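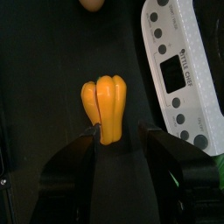 Walk-in cold room and dry store – monthly check, May
Site: Wemum kitchen, Beketti Lane
Checked on a Tuesday, before the morning delivery

1. Door seals
Pass with comment. Top corner of the cold room seal is split. It still closes, but frost is building up on the frame behind it. Order a new seal from Storent, part 660.

2. Inside door release
Pass. Tried with the door fully shut. The glow sticker is faded and should be replaced.

3. Temperature
Pass. Wall display and hand probe agree. The log sheet has gaps on 2 evenings, both late shifts. Write the reading down at close even if the last person out is in a hurry.

4. Floor and drain
Fail. Drain grate is loose and the floor slopes away from it near the back rack. Water stands there after mopping. Cone put out for now. Grate to be screwed down this week.

5. Racking
Pass with comment. Feet level, no rust on the uprights. One shelf clip missing on the left bay, so keep that shelf for light trays only – salad, herbs, peppers. No tubs of sauce on it until the clip is fitted.

6. Fruit and vegetables
Pass with comment. Peppers and courgettes firm. Two boxes of tomatoes had no date label. Soft ones taken out and the rest labelled. Onions were in the cold room again and have gone back to the dry store.

7. Raw and cooked kept apart
Pass. Raw meat on the bottom shelf, covered.

8. Lighting
Fail. Tube over the dry store door flickers and the cover is cracked. Reported under job 948.

9. Pest signs
Pass. Bait boxes not disturbed. The gap under the back door is more than 21 mm at the hinge side and needs a brush strip.

10. Cleaning materials
Pass. Tam floor cleaner is now in the locked cupboard. The data sheet in the folder is for the old product – print the new one.

Carried over from last time: fan guard still needs a proper clean. Wiping the front doesn't reach the dust behind it. Switch off at the isolator first.

Items 4 and 8 to be looked at again before the next full check.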